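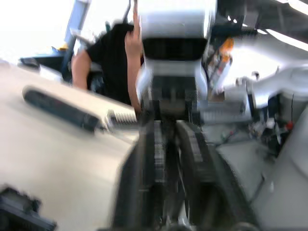
A black T-shirt sleeve, a bent arm, and a hand with one finger straight up.

Hands and Handles: How Do We Hold Things?
From the Fakunby Pages for Young Readers, Garside

Hold up one finger, like the person in the picture. It is easy, and you did it without thinking. But inside your arm many parts had to work together, and the same parts work when you pick up a spoon, a pencil or a heavy tool.

In these pages we look at two things. First comes the hand, and after it the handle, the part of a tool which is made for the hand.

What is inside a finger?

Every finger has three bones. The thumb has only two. Between the bones there are joints, and at the joints the finger can bend. Bend your pointing finger slowly and find the three places where it folds.

Now comes a strange thing. The muscles which bend your fingers strongly are in your arm, below the elbow. They pull on long, strong cords. The cords are called tendons, and they go through the wrist to the finger bones. You can feel this. Put your left hand around your right arm, a little below the elbow. Then open and close your right fingers like you play a piano. Do you feel something moving under the skin?

The pointing finger also has a small muscle of its own for straightening. For this reason it stands up easily while the other fingers are closed. Try the same with the ring finger. Most people find it much harder!

Two ways to hold

When you carry a bucket, all your fingers go around the handle and the thumb closes over them. This is called a power grip. It is strong, but you cannot make very small movements with it.

When you pick up a bead, you use the tips of the thumb and one or two fingers. This is called a precision grip. You can turn the bead and put it exactly where you want, but you cannot lift a bucket this way for a long time.

Look at home for things that need both. A toothbrush is a good one. Sometimes you hold it with the whole hand and sometimes only with the tips, and you change between the two many times while you brush.

What stops a thing from slipping?

When two surfaces touch and one tries to slide on the other, there is a force that works against the sliding. The force is called friction. Ice on a shoe has very little friction. Rubber on a dry road has a lot.

You can make more friction in two ways. You can press harder, but then your hand becomes tired. Or you can choose a better surface. People who design tools think about the surface for a long time. They can make it dull and a little rough in place of shiny, or they can cut lines and small ribs in it.

The big black handle in the next picture is a good handle to study. It is shaped like a cylinder, and its surface is matte, so it is not shiny. The front has a panel with a very fine texture, and a long rounded shape goes down into it. Near the lower end you can find a collar with ribs around it.

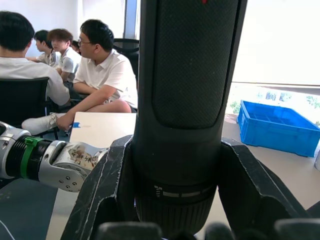 Try it: the jar test

You need a clean plastic jar with a screw lid, some dish soap, water, a towel and a wide rubber band.

1. Ask an adult to close the lid, but not with all the strength.
2. Dry your hands well and open the jar. Close it again the same way.
3. Put soap and water on your hands. Rub them for 15 seconds.
4. Try to open the jar with the soapy hands. Be careful, it can jump out.
5. Wash and dry your hands and the jar. Put the rubber band around the lid and try again.

Write down which time was the easiest. The soap makes a thin slippery layer between the skin and the lid. The rubber band gives your fingers something to hold against.

Questions from readers

Why is a handle often round?
A hand closes in a curve, so a round handle touches the skin in many places and the pressing is shared. A sharp corner presses on one small place, and this hurts after some minutes.

Can a handle be too thick?
Yes. If your fingers cannot reach far enough around, you lose strength. A child from Inden School measured 46 handles at home and wrote to us that the garden tools were the thickest.

Words to remember

Joint: a place where two bones meet.
Tendon: a strong cord between a muscle and a bone.
Friction: the force that works against sliding.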